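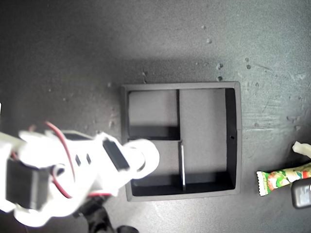 Photo: Nekine

Listening room check, July round, with comments
Posted in July by the audiobook desk

Went round the shelves and the listening corner with the usual sheet. Pass, fail or sort it. Comments are as scribbled, tidied a bit for the page. Lots of you borrow from here so you may as well know what state things are in.

DISCS AND CASES

Discs match the case label - FAIL. Disc 2 of the Forsberg crime set was in the Rata travel memoir case. Swapped back. The travel memoir is still short of its own disc 2 so if you have it at home, drop it in the box, no questions, no fine.

Scratches - SORT. Ran the worst ones in the player by the window. The long family saga jumps in chapter 20, right when the sister reads the letter. Have put a sticker on. Not pulling it as the rest plays fine and the reader is lovely.

Cases shut properly - mostly pass. The fat ones with the hinge in the middle are going. Elastic band on three of them for now. Please put the band back on, it is not litter.

Inserts and cast lists present - pass. One had a shopping list in it (leeks, stamps). Left it in.

Mould, damp, smells - pass. Bottom shelf smells of dust but so does all the bottom shelf.

PLAYERS

Plugs and leads - SORT. Grey player has a lead with a kink near the plug. Taken off the table and labelled DO NOT USE. Somebody had already plugged it back in when I came round again at half past four. Now in the cupboard.

Buttons work - pass on two, fail on one. Vellitz player will not go back a chapter, only forward. Fine if you never lose your place. I always loose mine.

Volume limit set - pass. Was set too low last time and people thought the narrator on the ghost stories was meant to be whispering. He isn't, he is just quiet in the first story, then it picks up.

Speed setting back to normal after use - FAIL. Every single one left on fast. I sat through ten minutes of a very sad novel at double speed and thought it was a comedy. Please put it back.

Batteries - pass, new ones in. Old ones in the tub by the door.

HEADPHONES

Pads clean - pass after a wipe. Wipes are running low.
Pads whole - SORT. Pair with the blue tape is shedding black bits on collars. Replace.
Both ears working - fail on one pair, left ear gone. Not great for the full cast play as half the row at the dinner table dissappears. Binned.
Lead long enough to reach the armchair - pass, just. Do not stretch it across the walkway, see below.

ROOM

Walkway clear - FAIL first time, pass second time. Bag straps and one headphone lead right across. Moved the armchair nearer the wall.

Shelf fixings - pass. Gave them all a push. Top shelf has a wobble when full so max 40 cases up there, spare ones go on the trolley.

Trolley brakes - pass, stiff.

Kick stool - pass. Rubber foot worn on one side, keep an eye on.

Lamp - pass. Bulb changed.

Fire door - pass. Nothing in front of it. Keep it that way when the new Rata boxes come.

Rug edge - SORT. Curling up by the returns box. Tape down or take it up. I would take it up.

CATALOGUE

Stock against list - FAIL by one. List says 59 on loan, the cards say different, and I think the odd one out is the missing disc getting its own card. Will go through it again when I have had tea.

Content notes on the label - SORT. The Nekine short story set says "gentle" on the spine. Story four is not gentle. Have written "mostly". Needs a proper label.

Abridged or full marked - FAIL. Worst section every time. Forsberg put it on the back in tiny print and half our stickers have fallen off. A reader told me she hated the ending of the lighthouse novel and it turned out there were two chapters she never got. Re-sticker the lot. Red is abridged, green is full.

Narrator named on card - pass. Added the missing ones. People ask for the reader more than the writer these days and fair enough, I would listen to the woman who does the Vellitz histories read out a bus timetable.

COMMENT SLIPS

Emptied the box. More westerns please (noted). Fewer westerns please (noted). Can the lighthouse novel be moved out of Romance. Yes, done, no idea how it got there. Someone wants longer loans on anything over 20 hours and I agree, will ask.

TO DO BEFORE NEXT ROUND

Lead on grey player
Headphone pads
Rug
Red and green stickers
Wipes
Find disc 2!!

Next check when the to do list is done or before, whichever.

Recent posts
Abridged or not: does it matter with a short thriller?
Rata travel memoir, first half reviewed
Three ghost stories for a long drive
Forsberg crime set: good reader, silly plot
What you borrowed most in June
How to return a case without the elastic band snapping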